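Main page | Contents | Random article | Recent changes | Log in

Compact refrigerator

A compact refrigerator, also called a mini fridge or bar fridge, is a small refrigerating appliance meant for a bedroom, office, or small home. Most have a single door and wire shelves that can be moved or taken out. Molded shelves on the inside of the door hold bottles, jars, and other narrow items.

Placement

Compact models are low, and many households raise them on a stand, a cabinet, or a base of bricks. A base should be level and wide enough to support all the feet. Cardboard is sometimes laid under the unit to protect the floor, but it weakens if it gets damp. Manufacturers usually ask for open space behind the cabinet so that heat can escape.
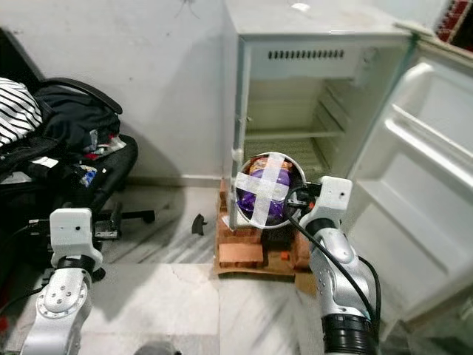

An open compact refrigerator on a base of bricks and flattened cardboard, with two door shelves. A round metal pot or bowl is held in front.

Loading

Cookware is often placed in the refrigerator with food still in it. A pot takes up more room than a flat container, and one of the wire shelves may have to come out to make space for it. Lids that do not fit can be replaced with wrap or tape. Heavy pots are best kept on a low shelf.

Use in family homes

In small homes, one main room may serve for eating, television, and child care. Tile floors are easy to wipe and stand up well to the weight of appliances. Light plastic chairs can be moved aside when floor space is needed, and cardboard boxes are commonly used for storage. Power cords should be kept out of walkways and away from young children.

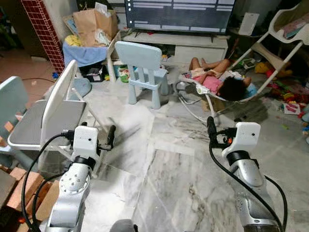 Living room with a marble-patterned tile floor, a high chair, a child's plastic chair, and a television on a white cabinet.

See also
Bar cabinet
Chest freezer
Door shelf
High chair
Icebox
Kitchen storage

Recently edited
Hevus
Pellby
Đồng (disambiguation)
Tronholm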